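Cuaderno de dos casas Atinga, para familias con hijos en custodia compartida

Ref. Atinga 16 – Editorial Prikgate – Edición en español

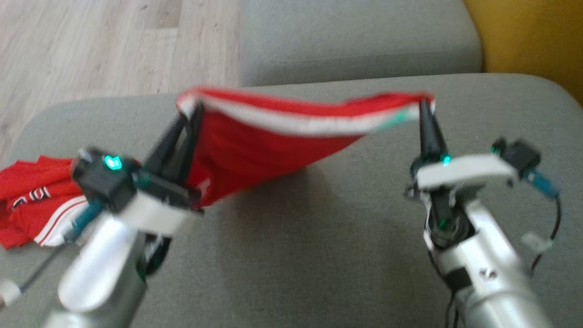
El cuaderno Atinga es una agenda de papel que viaja con el niño entre la casa de la madre y la del padre, y también sirve cuando hay una tercera persona que se ocupa de él, como una madrastra, un abuelo o la nueva pareja de uno de los dos. Se escribe en él lo que la otra casa necesita saber: comidas, medicinas, deberes, citas y ropa. La ropa es lo que más discusiones provoca en las familias que nos escriben, y por eso tiene página propia cada semana. Una prenda roja con el borde blanco, como la que se ve sobre el asiento gris del sofá, se anota con el color, la talla y la casa a la que tiene que volver. Con una línea basta.

Cómo está organizado

Cada semana ocupa cuatro páginas. Las dos primeras son el calendario, con una franja lateral para marcar en qué casa duerme el niño cada noche. La tercera es la de ropa y objetos, con columnas de «sale», «llega» y «vuelve». La cuarta queda libre para mensajes entre adultos. Esta última lleva renglones anchos y poco espacio a propósito: los asuntos largos se hablan por teléfono o en persona, sin el niño delante.

Al final hay 16 fichas recortables con los datos del pediatra, el colegio, las alergias y las personas autorizadas para la recogida. Las fichas se rellenan una vez y se guardan en la solapa trasera. Si en casa hay hermanos con calendarios distintos recomendamos un cuaderno por niño, aunque hay familias que se arreglan con uno solo y dos colores de bolígrafo.

Características

Formato: A5, encuadernación en espiral
Tapas: cartón rígido plastificado
Papel: blanco, 90 g
Duración: un curso escolar, sin fechas impresas
Fichas recortables: 16
Cierre: goma elástica
Colores de tapa: azul, mostaza, verde oscuro

Qué incluye el paquete

El paquete básico trae un cuaderno y una hoja de instrucciones. El paquete doble trae 2 cuadernos, 3 hojas de pegatinas para marcar los cambios de casa y una copia del calendario anual en tamaño cartel, para la nevera. Las pegatinas son de la marca Sodex y se despegan sin dejar resto en papel y plástico. En tela no las recomendamos; para la ropa hay etiquetas termoadhesivas aparte, en la sección Hodarska de la tienda.

Edad recomendada

Está pensado para niños de 3 años en adelante. A partir de los 7, más o menos, muchos empiezan a rellenar ellos mismos la página de ropa y objetos. Conviene dejarles, aunque la letra no se entienda del todo.

Sobre la autora

El cuaderno lo diseñó Peiyu Pan, mediadora familiar, a partir de las hojas sueltas que repartía en su consulta. La maquetación es de Weidong Long. La edición actual corrige el margen interior, que en la anterior quedaba comido por la espiral, y añade la columna de «vuelve».

Preguntas frecuentes

¿Sirve como prueba ante un juzgado? Es una herramienta doméstica y no la vendemos para eso. Consulte con su abogado.

¿Hay versión para el móvil? No. Se puede descargar gratis la página de ropa en PDF para imprimir hojas de repuesto.

¿Se puede empezar a mitad de curso? Sí, las semanas van en blanco y cada familia pone sus fechas.

Envíos y cambios

Los pedidos salen en 2 días laborables. En diciembre el plazo puede alargarse a 7. Se admiten devoluciones si el cuaderno no está escrito y conserva las fichas sin recortar – los gastos de vuelta corren a cargo del comprador, salvo defecto de fábrica.

Ficha actualizada el 26 ene 2018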